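Zaltcombe Lost Property Office: Duty Diary
January, morning shift

The office opened at 8:15. The register stood at 3,143 entries, of which 29 were awaiting a decision on disposal. Accessories were taken first, as the drawer for phone cases no longer closes.

Entry 109 was brought up to date. It had been recorded only as "case, green," and two callers have since asked after green cases. The wording was amended to "lime green, cartoon clown on back, red bow tie, purple shirt, trouser legs in two patterns (stripes and diamonds)." The name Türkmen was added to the list of callers to be contacted.
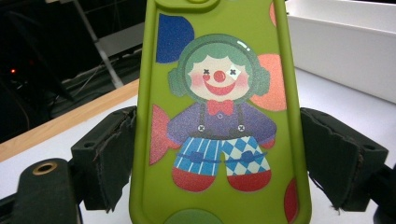
Midday

Ruth Naylor relieved the front desk at noon and reviewed the amended entries. She asked that printed designs be described in full from now on, and that color alone not be accepted as proof of ownership.

Umbrellas and gloves were deferred. Nearly 100 labels remain in stock and a further order has been placed with Pireo. The Skokeo shelving has not been delivered.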